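Independent shops want rates bills frozen before next revaluation

Small shops in market towns are paying more in business rates than they do in rent, according to a retail group that wants bills held at their present level until the system is changed.

The Emier Retail Association, which speaks for independent traders, said 48 of its members had closed at least one shop since January. It said rates were given as the main cause in 30 of those cases, ahead of energy costs and staff wages.

The association published the figures in a short report in July 2024. It is asking for a freeze on bills for all shops with a single branch, and for a longer gap between the day a new valuation is sent out and the day it takes effect.

"Our members can plan for a rent review because they know when it is coming and can argue about it," the association said in a statement. "A rates bill arrives and has to be paid. If the valuation is wrong, the shop pays first and waits for the money to come back."

The report is based on answers from 789 shops, most of them selling clothes, gifts, toys or household goods. Members were asked what they paid in rates, whether they had appealed against a valuation and how long the appeal had taken. The average wait for a decision was 11 months.

Food shops and cafes were left out of the survey and will be covered in a separate report. Shops inside covered centres were included only if they received their own rates bill.

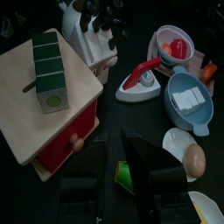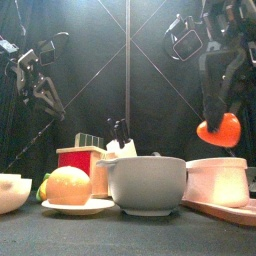

A toy box with a red drawer front, top, and toy kitchen items and dishware on a dark gray tabletop.

Gift and toy sellers reported the sharpest fall in trade. Many said that customers still came in to look but bought less on each visit, and that the weeks after Christmas had been the quietest they could remember. Several had cut their opening hours, and a smaller group had given up a stockroom or an upper floor to bring the bill down.

Property firms have backed part of the plan. Dotel, which lets shop units in several town centres, said it found it hard to fill empty premises when the rates were higher than the rent it was asking. The company said it had offered rent-free periods to new tenants, but that some had still walked away once they saw the full cost of taking on the unit.

"We can lower the rent and we have done so," a spokeswoman for Dotel said. "We have no say over the rates. A tenant looks at the two figures together, and that is where the talks tend to stop."

The company did not support a freeze limited to shops with a single branch. It said small chains with two or three shops faced the same costs and were just as likely to hand back a lease.

Rizzi, a household goods chain, also said it would be left out under the association's proposal. It said it had no plans to close shops this year but would look at each lease as it came up for renewal.

Not everyone in the trade agrees that rates are the main problem. Onirov, a consultancy that advises landlords on shop lettings, said a freeze would help traders for a time but would do little for streets where fewer people were shopping. It pointed to parking charges, poor bus services and the loss of bank branches as reasons why customers had gone elsewhere.

The consultancy said councils should be given more freedom to grant discounts of their own, aimed at streets with a large number of empty units. It also called for landlords to be given more time before full rates fall due on an empty shop that is being repaired or divided.

The association said it was not opposed to local discounts, but that they varied too much from one area to the next for owners to rely on them. It said traders on opposite sides of a council boundary could end up with very different bills for shops of the same size.

It plans to send the report to MPs and to repeat the survey next year.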